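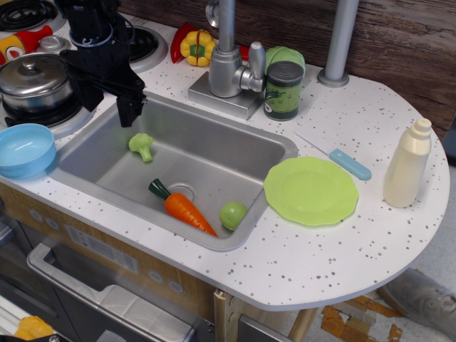 7.3 Arrêt sur contact dans le bac (défaut 9)

Le défaut 9 s'affiche lorsque l'effort mesuré au poignet dépasse le seuil pendant une descente dans l'évier. Le contrôleur Drodosard coupe le mouvement et maintient les freins.

ATTENTION : risque de pincement entre les doigts de la pince et le rebord du bac. Ne pas introduire la main dans l'évier tant que le bras est sous tension.

1. Appuyer sur l'arrêt d'urgence.
2. Relever dans le journal la position et l'effort au moment du défaut.
3. Réarmer, puis dégager la pince verticalement en mode manuel, d'environ 100 mm.

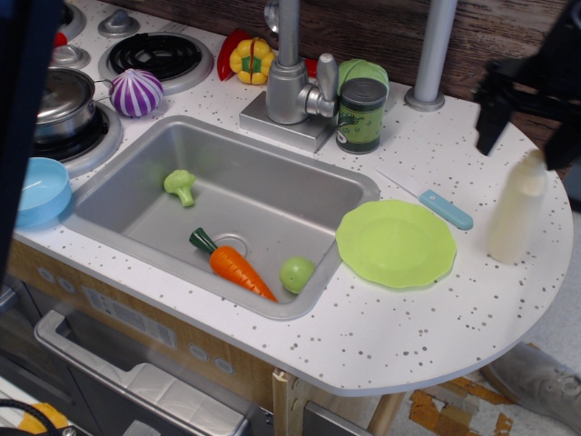
4. Contrôler le serrage des doigts et l'état des câbles.
5. Refaire le zéro du capteur d'effort, pince ouverte et sans charge. Attendre 500 ms avant de valider.
6. Relancer la séquence à vitesse réduite.

Remarque : ne pas relever le seuil pour supprimer le défaut. S'il réapparaît après l'étape 6, reprendre le calibrage de la hauteur du plan de travail (section 4.2).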